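Kann der Roboter schon meine Wäsche machen? Ein Nachmittag in Kitwood

3. Mai 2021

Ich gebe zu, ich bin mit einem Hintergedanken hingefahren. Bei uns zu Hause steht seit Wochen ein Korb mit sauberen Sachen im Flur, und jeder geht dran vorbei, ich auch. Als dann die Einladung von Juker kam, mir einmal anzusehen, wie weit ihre Maschine mit Kleiderbügeln ist, hab ich sofort zugesagt. Kleiderbügel! Nicht Autos schweißen, nicht Pakete stapeln, sondern Pullover auf den Bügel ziehen und an die Stange hängen.

Juker sitzt im Gewerbepark Kitwood, ganz hinten, hinter dem Getränkemarkt (falls jemand hinwill: das Navi schickt einen auf die falsche Seite, dort ist nur ein Zaun). Es gibt die Firma noch nicht lange. Angefangen haben sie mit Sortieranlagen für Textilreinigungen, und von dort kam dann auch die Frage, die sie jetzt beschäftigt. Die Kunden wollten nämlich wissen, warum man am Ende der schönen automatischen Strecke immer noch Leute braucht, die von Hand aufhängen.

Empfangen hat mich Hedvika Kuruc. Sie leitet das Projekt, das intern Puron heißt, und sie hat mir gleich am Kaffeeautomaten die Erwartungen gestutzt. „Wenn Sie heute einen Butler sehen wollen, müssen Sie wieder heimfahren“, hat sie gesagt. Ich bin geblieben, der Kaffee war gut.

Die Aufgabe klingt ja erst mal nach nichts. Bügel nehmen, Ende in die Schulter schieben, andere Schulter drüber, fertig. Ich mache das beim Telefonieren. Aber ein Pullover hat eben jedes Mal eine andere Form, je nachdem, wie er gerade liegt, und eine Maschine, die tausendmal denselben Griff machen kann, hilft da wenig. Marek Hudec, der die Steuerung programmiert, hat mir das mit einem Geschirrtuch vorgeführt. Er hat es fallen lassen, aufgehoben, wieder fallen lassen und mich gefragt, wo jetzt die Ecke ist. Ich hab zweimal danebengetippt.

Auf dem Bildschirm am Arbeitsplatz konnte ich mitschauen, was die kleine Kamera am Handgelenk des Roboters liefert. Ganz ehrlich, ich brauchte eine Weile, bis ich auf manchen Bildern überhaupt etwas erkannt habe!
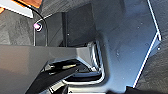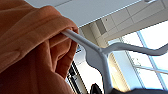 Blick durch die Handgelenkkamera: einmal der graue Greiffinger ganz nah, einmal der weiße Bügel, dessen Ende im orangefarbenen Stoff steckt.

Mit diesem Blick muss die Maschine also zurechtkommen. Der Stoff legt sich in dicken Falten um das Plastik, und was darunter passiert, ist für die Kamera nicht zu sehen. Hudec meinte, genau da liege der ganze Ärger. Ein Mensch spürt, ob der Bügel in der Schulternaht sitzt oder sich im Ärmel verheddert hat. Die Maschine muss es sich zusammenreimen, und manchmal reimt sie falsch.

Wie oft? Da wurde man in Kitwood erstaunlich offen. 500 Durchgänge hat das Team für die laufende Versuchsreihe eingeplant, mit Pullovern, Blusen und T-Shirts gemischt. Bei den T-Shirts klappt es nach Kurucs Worten inzwischen ordentlich, bei dicken Strickpullovern und allem, was Knöpfe hat, eher nicht. Eine Erfolgsquote wollte sie mir nicht nennen, solange die Reihe nicht durch ist, und ich habe brav nur zweimal nachgefragt.

Das Tempo ist übrigens auch so eine Sache. Zwei Minuten braucht die Maschine für ein Teil, wenn alles glattgeht. Tatiana Pešek fand das eher lustig. Sie hat elf Jahre in einer Wäscherei gearbeitet, bevor sie zu Juker gewechselt ist, und schafft in der Zeit einen halben Ständer. Ihr Job ist es, den Technikern zu zeigen, wie man es richtig macht: Wo man anfasst, wann man schüttelt, dass man bei engem Kragen von unten kommt und nie, nie am Ausschnitt zieht. Vieles davon wusste sie vorher selbst nicht in Worten, erzählte sie mir, sie musste sich erst mal zuschauen. Ich fand das fast das Interessanteste am ganzen Tag. (Und ja, ich ziehe seither den Bügel von unten rein. Meine Kragen danken es mir.)

Angst um ihren alten Beruf hat Pešek nicht, jedenfalls nicht in der nächsten Zeit. Das Aufhängen sei ohnehin die Arbeit, um die sich in der Wäscherei alle gedrückt hätten, die Schultern tun einem davon weh. Etwas skeptischer klingt Dalibor Kolář, der eine kleine Reinigung betreibt und an dem Nachmittag auch da war. Ihn hat Juker als Testkunden gewonnen. Er will erst sehen, was so ein Gerät im Unterhalt kostet und wer kommt, wenn es an einem Samstagvormittag stehen bleibt und die Kundschaft vor der Theke wartet. Eine Antwort darauf hat er, soweit ich mitbekommen habe, noch nicht bekommen.

Im Juni soll Puron trotzdem zum ersten Mal aus dem Haus. Geplant ist ein Probelauf bei Kolář im Hinterzimmer, zunächst nur mit T-Shirts und einfachen Hemden und immer mit jemandem daneben, der eingreifen kann. Danach wird entschieden, ob die Strickware drankommt oder ob man sich lieber auf das Glatte beschränkt. Kuruc ist für die Strickware, Hudec hat dazu nur die Augen verdreht.

Und zu Hause? Da muss ich euch enttäuschen, und mich gleich mit. Von einem Gerät für den Flur oder das Schlafzimmer redet in Kitwood keiner. Zu groß, zu teuer, zu langsam, und in einer Wohnung liegt ja auch noch ein Kind oder eine Katze auf der Wäsche. Auf meine Frage nach einem Zeitplan für Privatleute bekam ich ein sehr höfliches Lächeln und ein Kleiderbügelset mit Firmenaufdruck geschenkt.

Der Korb steht noch. Wenn es vom Probelauf Neuigkeiten gibt, schreibe ich sie hier auf, und wer selbst in einer Reinigung arbeitet und eine Meinung zu dem Ganzen hat, darf mir gern schreiben. Vor allem würde mich interessieren, wie ihr das mit den Knöpfen macht.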